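Trivbridge notebook, sink cell
February, started 9.20, picked up again after lunch

Aim today: decide what goes on the equipment request for the sink cell and what comes off it. The request closes at the end of the month and I would like it shorter than it is.

Where we are. The Pudia kitchen is running on the old workstation and I have been stepping through the replays with the draft list next to me. The list has an arm from Kemppainen, a black five-figure hand from Rovow, two fixed cameras, a real sink unit to match the simulated one, and a line called "sundries" which I didn't write and don't trust.

Started with the cameras as they're the cheapest thing to argue about. The draft wants a third one at 300, on the grounds that the sim has plenty of views and we should match it. I went through what those views give us. One is nearly all window, blank grey panes and dark bars, with the tip of the tap poking up at the bottom. You can't plan a grasp from a window. If we bought a camera to copy that pose we'd have paid 300 to film the glazing.

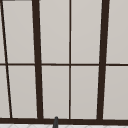
Can the third camera wait until the arm is in?

It can. The mounting rail takes a camera at any time, and the supplier's delivery is short compared with the arm's. Put the rail on this request and leave the camera for the next one.

So: rail stays, camera three goes. The view down into the sink from the front is the one that earns its keep, and I'd spend the effort on getting one good position like that with the lighting sorted. Dark grey sink, dark grey tap, black hand: I don't expect a cheap sensor to like that combination on a real bench, whatever the render manages. Note for whoever does the lighting: ask for a lamp quote before anyone says the ceiling lights will do.

Next, the sink itself. The draft says "any standard unit". Disagree. The front floor is broad and open, but the plate is at the back, and from the front you only get the top half of it over the ledge. A flat single bowl from the builders' merchant would be a much easier job and we'd learn the wrong thing from it. Either we get one made with the step in it or we say in writing that the real cell is easier than the simulated one. I know which of those usually happens. 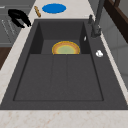

Hanneke Pryle
Workshop technician, bench and fixtures

Rang round for the stepped sink. One fabricator said 2,000 and didn't ask for a drawing, so I'm treating that as a number said down a telephone. Second one wants a drawing first, which I prefer. Will do it in folded sheet, no plumbing, nothing connected. We have no reason to pay for a waste and a working tap on a unit that is going to sit on a trolley. A dummy tap in the right place is needed though, as it stands right where an elbow might want to go. Tube and a block will do.

Then the big one. Rovow hand, and whether we need fingers at all.

The argument for: the objects on the list vary (plate, small fruit-shaped things, a stick), and a hand copes with variety. The argument against: I have been watching it for most of the morning and a great deal of what I've seen is an empty hand over a sink. I can't tell from a still whether it's on the way in or on the way out, and neither can anyone else, so I'd like people to stop pasting stills into the request as if they were evidence. What I want is a success rate per object, with the failures sorted by cause. Pudia logs it. Somebody has to pull it out.

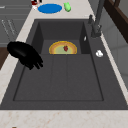 Also the hand's running costs, which the draft leaves out altogether. The sales sheet talks about service life and then doesn't say what's included. I've written to ask for the price of a replacement finger, the price of a full set of fingertips, and whether we can fit them ourselves or have to post the whole hand back. If it's post it back, we need to budget for a spare or accept a dead cell for however long that takes. My guess is that it's post it back.

Kemppainen arm: less to grumble at. The reach table looks fine on paper. I want it checked against the back of the sink with the hand on and the wrist bent, since the hand adds length and the ledge takes away angles. Paper reach is always measured to the flange with nothing on it. Taped out the footprint on the bench this afternoon, 218 from the wall at the tightest point once the cable bend is allowed for (millimetres, and I measured it twice because I didn't like it). The installation guide asks for 300. So either the bench moves or the arm goes on the other side, and the other side puts the tap between the arm and the work.

The plate worries me more than the fruit. With things lying on top of it, you either clear it first or you try to lift the lot. Clearing first means small picks on a dish, with the ledge in front and walls either side. A hand that comes down on one side of the rim has to know how hard it's pushing, and the force sensing is an extra on the Rovow quote, listed as optional. I would not call it optional. 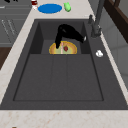

If we take it, the hand goes over the line where it needs a second signature, which I suspect is why it was listed separately. I'd still take it. Better to lose the third camera and the sundries and have the one sensor that tells us when we're leaning on the crockery.

Crockery: request 100 for plates and dishes from the catering shop, cheap ones, mixed rims. They will break. Put it in as a consumable so we don't have the conversation every time.

Alternative I want costed before we sign anything: plain two-finger gripper, same arm, same sink, run on the same Pudia tasks. If it does the plate and the fruit and only falls over on the stick, I'd buy the plain one and drop the stick from the demo. I have said this before and been told the hand "future-proofs" us. No one has told me against what.

List as it stands at 4.40 pm:

Arm, Kemppainen: keep, subject to reach check with hand fitted
Hand, Rovow: on hold until finger prices come back
Force sensing: keep if the hand is kept
Two-finger gripper: get a price
Stepped sink, sheet metal, dummy tap: keep, drawing to fabricator
Cameras one and two, rail: keep
Camera three: out
Lamp: get a quote
Crockery: keep, as consumable
Sundries: out until itemised

To do: pull the per-object results from the Pudia logs. Move the tape on the bench and measure again with the trolley out of the way. Chase Rovow if nothing by next week.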